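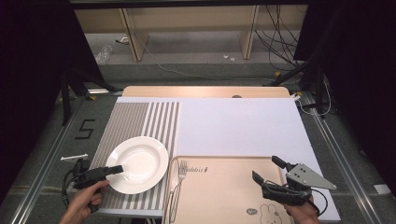 **Ticket:** Footfall counter at Jalletar gate reporting crowds that aren't there
**Opened:** 2025-11-02
**Site:** Wornisau nature reserve, lower woodland loop
**Equipment:** Mühlbauer beam counter on the gatepost, readings sent to the Nisis dashboard
**Priority:** Medium (was Low until the county saw the graph)
**Status:** Closed, with grumbling

## What we're seeing

According to Nisis, the Jalletar gate had 1,580 people through it overnight. The car park holds a coach and a few cars if everybody breathes in. The gate leads to a bog.

We have 3 counters on the loop: Jalletar gate, the hide, and the boardwalk end. The hide and the boardwalk both show a flat line for the same night, so either the crowd came through the gate and stood in the dark on the far side of it, or the counter is wrong. I am leaning towards the counter.

This matters more than it should. The footpath grant is worked out from visitor numbers, and the figures go to the county automatically. I have already had one email congratulating us.

## What I've tried

**Restarted the counter from the dashboard.** Nisis said "restart successful". The count carried on climbing in a cheerful way.

**Restarted it by walking out there.** Opened the cap, took the battery out, waited, put it back. The light came on green. Walked through the gate and back again, which should have added 2 to the total, and it did. So it can count. It just doesn't know when to stop.

**Cleaned the lens.** There was a smear of something on it and a small spider that had been using the hood as a porch. Moved the spider to the next post along. Felt sure that would be it.

It wasn't. Next morning's graph had the same shape: quiet all afternoon, then a steep climb after dusk, then nothing from first light on.

**Checked the reflector on the opposite post.** Present, screwed on, facing the right way. No cracks that I could find with a torch and cold fingers.

**Checked for deer.** We do have them, and they do use the gate path, but they'd have to be going round in circles in single file. No more hoofprints in the mud than usual.

**Swapped the battery for a new one.** No change. I now own a spare battery.

**Read the manual.** Put off for as long as I decently could. The page on false counts lists "falling leaves, heavy snow, livestock, schoolchildren". The last school visit was in June and they have all been collected.

Sent the lot to Nisis support with the raw log attached and asked whether anyone else had a gate that only got busy in the dark.
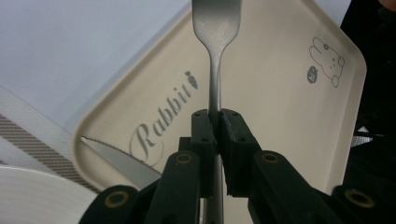 Is anything near the beam moving at night that isn't moving by day, came the reply from support, and has anything been planted, hung up or nailed on close to the posts recently? They had been through the raw log and the gaps between counts were far too short for people. Even people running. They thought something light was flapping in and out of the beam, and that the counter's night setting, which turns the sensitivity up after dusk, was picking up what the day setting ignored. They also asked me, very politely, to stop restarting it, as each restart wipes the diagnostic page they were trying to look at.

Fair enough.

## Second visit

Went out at dusk this time with a flask and stood about. It's a good spot for it. A tawny owl was going in the larches, and a dog walker asked if I was all right.

Nothing happened until the wind got up. Then the counter's little red light began to blink, over and over, with me standing well clear. I shone the torch along the line of the beam and there it was: a bramble. One long, thin shoot had grown out of the hedge behind the reflector, gone up the back of the post and drooped over the front, so that the tip bobbed across the beam whenever the air moved. By day the counter had been shrugging it off. By night, with the sensitivity up, each bob was a visitor.

I'd had my hand on that post twice. In my defence, in a hedge made of bramble, another bramble does not stand out.

## Fix

- Cut the shoot back to the ground, and its neighbours too while I was in the mood.
- Left the night setting on, but asked support to put the sensitivity down a notch. They did it from their end while I was still at the gate.
- Walked through to test. Counted correctly in both directions. Waved my hat in front of the lens, which didn't count, and I've decided not to take it personally.
- Asked for the bad nights to be marked as faulty in Nisis. They can't be deleted, only greyed out, and the county's copy has to be corrected by hand on a form.

The graph has since gone back to its normal shape, meaning a small bump in the middle of the day and a blip when the warden locks up.

## Left to do

- Form for the county. It wants to know the "cause of visitor decline". I've put "secateurs".
- Add the posts to the hedge-cutting list. They were left off because the hide and boardwalk ones stand in the open and somebody (me) assumed all 3 did.
- Ask Mühlbauer whether the manual could mention plants that are still attached to the ground.
- Return the spider, if it wants to come back. Last seen on the next post along, doing well.

Closing this. Please reopen if the bog gets popular again.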